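Monday, and the building is quiet, so I finally have time to write up the part placement work. The project is called Rorkilora. Tumelo Ngubane wrote most of the planner and I do the data side.

The question we started with is narrow. If a policy learns to put a part down in a given square of a grid, does it learn the square, or does it learn a path the arm happened to take? We put blue tape over brown paper, and each demonstration gets a target square before it begins. The parts are brake parts. They are awkward shapes and they don't lie the same way twice.

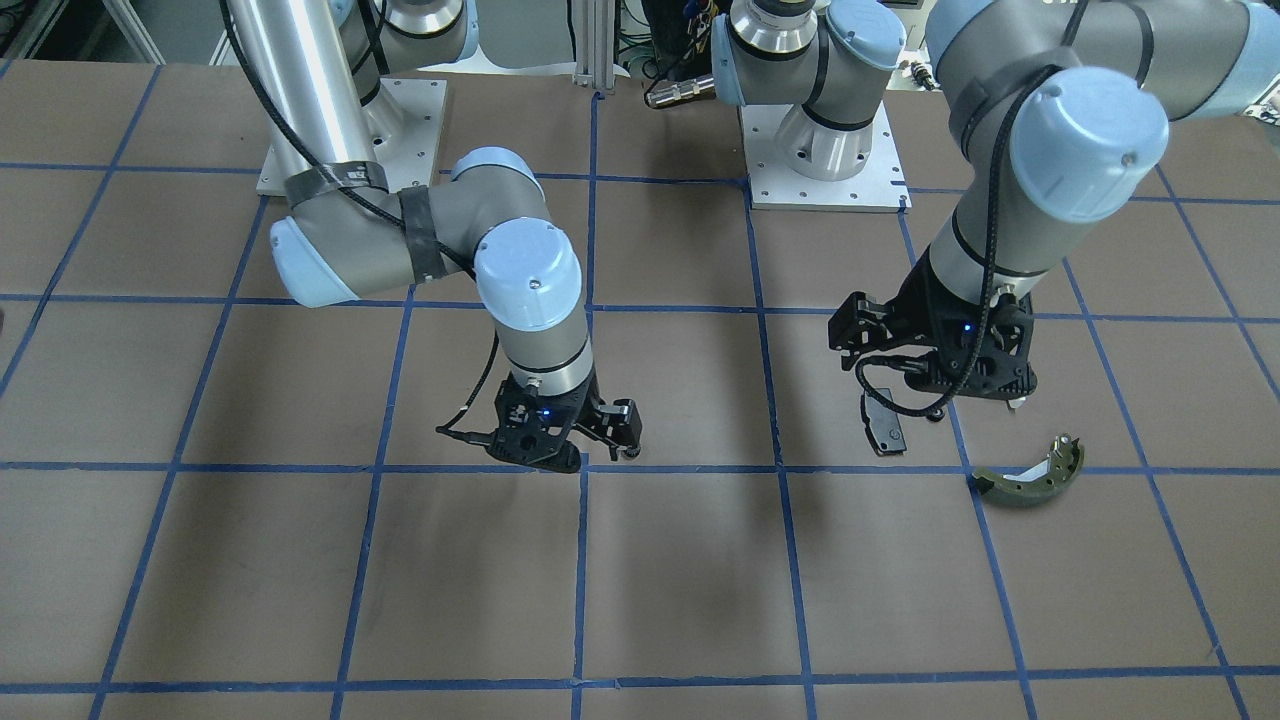 Both arms over the grid, brake shoe on the paper at lower right.

We trained two versions. One got the overhead view only. The other also got the wrist view. Each was tested on 43 placements with the same start poses. The overhead version put the part in the correct square 35 times. I expected the wrist view to help most with the approach, and it did very little there. It helped with the release, where the gripper is close and the overhead camera mostly sees the back of the hand.
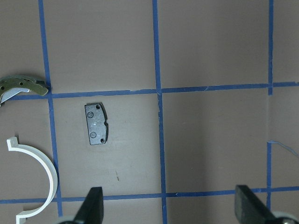

The harder problem is rotation. A curved part can be in the right square and still be turned far enough that the next pick fails. Our score ignores this at the moment. Abelardo Tamayo wants an angle term added, and I agree with him, but it means labeling the old runs again. I tried it on seven of them and it was slow work.

We also moved the tape between sessions and didn't retrain. Both versions got worse, the overhead one more so. I read that as the policy leaning on where the lines used to be. Tumelo thinks the lighting played a part. We will run it again in February with the lights fixed.
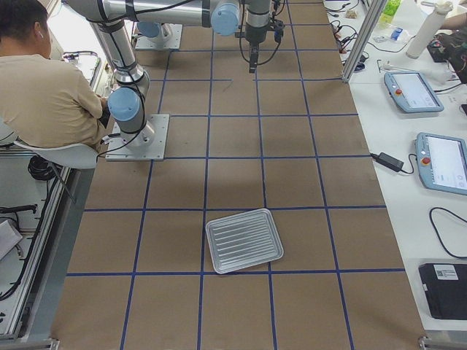 Filed under: Robot learning, Lab notes

Next is trays. They cover more than one square, so the target has to be a corner and an angle, and the scoring script needs a rewrite before any of that can start.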